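Espiritu Street repair center extends hours, adds drop-off bin

October 20, 2024

The community repair center on Espiritu Street will stay open until 8 p.m. on weekdays through the winter, the town's recycling office announced this week. The center has been closing at 5 p.m., and many residents said they could not get there after work.

The center takes in small household appliances, lamps, hand tools and bicycles. Items that can be fixed are returned to their owners for the cost of parts. The rest are sorted for scrap or sent to the Lindik recycling yard, which picks up twice a month.

Since opening in April, the center has logged 300 items. Of those, 76 were toasters and coffee makers, the largest single group. Lamps came second. Power tools have been slower to move through, mostly due to the wait for replacement switches and cords.

Under the new schedule, repairs will still be done during the day. The evening hours are for drop-off, pickup and questions. Residents should bring items clean and with all loose parts in a bag, and should write a phone number on a tag tied to the item - tags are free at the front desk. The center does not accept microwaves, televisions or anything with a fuel tank.

The town is paying for the longer hours out of its waste budget. Trornska, the hardware store next door, has agreed to let visitors use its parking lot after 5 p.m. The Grakent bus also stops at the corner, with the last bus leaving at 8:20 p.m.

A bin for small items will be available at the center during all open hours. Batteries must be taken out first and handed in at the desk.
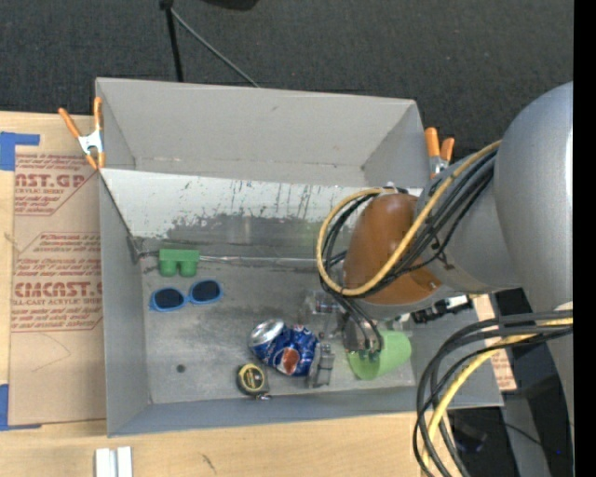 Ramil Tan said the later closing time would help, but he would like to see Saturday hours as well. He had taken a morning off to bring in a vacuum cleaner, he said, and another to pick it up - "and that costs me more than the vacuum did."

The recycling office said weekend hours are under review and that it will look at evening visitor numbers before making a decision. Anyone leaving more than one large item is asked to call ahead.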